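Subject: Re: [cell-talk] Damgaard open day, anyone going in August?
From: Leif Hviid
Date: Friday, May 10, 2024

Rajeshwari Alva wrote:

> Our shop has been invited to the Damgaard open day in August and my
> boss wants to know if it's worth a day away from the floor. They say
> the Luvine gripper software can be trained entirely in simulation and
> then dropped onto a real cell. Did anybody from this list go to the
> spring one? I'd like to hear from someone who isn't selling it.
>
> Also, is it true they hand out the training runs? We pack kitchen
> goods and small wooden parts, so household objects would be close
> enough to be useful to us.
>
> Rajeshwari

Rajeshwari,

I went to the spring one with Vibeke Ladefoged from our maintenance side. Short version: send one person, not the boss, and have that person write down the questions before the coffee and the slides start.

The morning was Sepehr Esfahani talking through how Luvine came about. He is a good speaker and he didn't dodge much, but it was 11 slides before we got to anything that moved. The number they lean on is 923 simulated runs. I asked how many of those ended with the object where it was supposed to be, and was told the scoring was "still being harmonized." I wrote that down word for word. If you score a run at all, you know whether the thing got picked up. My guess is the number exists and isn't pretty – I could be wrong, and I'd be glad to see it.

After lunch we split up into groups of 4 and sat at a screen with Kári Ásgeirsdóttir, who works on the simulator itself. This was the part worth the drive. She let us stop the playback wherever we liked and argue about it. I saved two views from our session, both looking out past the gripper with the fingers open:
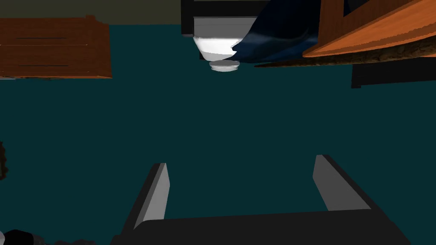
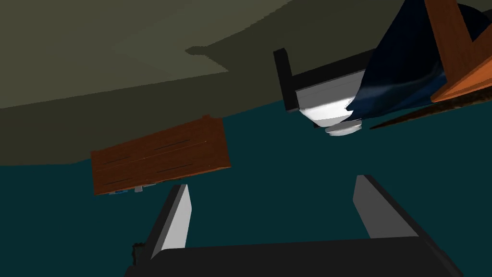

Luvine simulator, afternoon session. White pieces and dark blue cloth beyond the fingers, teal surface underneath.

Look at the cloth. In a real cell, cloth is what ruins your afternoon. It bunches, it sticks to the fingers, it comes along with whatever was lying next to it. I asked Kári how stiff the simulated cloth was and where that value came from. She said they had tuned it by eye, which I respect her for saying, but it's a long way from the brochure. A fold can look right on a screen and still have nothing to do with how the stuff behaves when a finger drags across it.

Same with the surface. It's one flat teal color, no seams, no marks. Vibeke asked what happens on a scratched bench under a bad overhead light, meaning ours. The answer was that they vary the textures and the lighting in a later stage. We didn't get to see the later stage.

The wood I'm less worried about, at least as far as looks go. The grain is decent. But grain doesn't tell you about weight or friction, and those are what your wooden parts are going to test. Ask for both values per object. If they can't show you a table, you have learned something.

There was supposed to be a live demo on a real arm at the end, with Cutitz supplying the fingers. It got moved back twice and then the buses were leaving. I don't read anything sinister into that, demos slip. But it does mean that I went to an open day about moving from simulation to hardware and saw only the first half, so please don't quote me to your boss as somebody who has seen it work. Or fail.

On the training runs: yes and no. They share a small set if you sign up through Nallska, and the terms say you can't publish results from it without written permission. We haven't signed. Vibeke wants to, I don't, and we are still arguing.

If you do go in August, I'd ask for these before you book anything:

– the success count out of the 923, and what they call a success
– a real arm, running, at a time printed on the program
– one of your own parts in the simulator, mailed to them ahead of time

They told us 2 weeks was enough lead time for the last one. I'd give them longer.

Happy to talk by phone if that's easier, mornings are best.

Leif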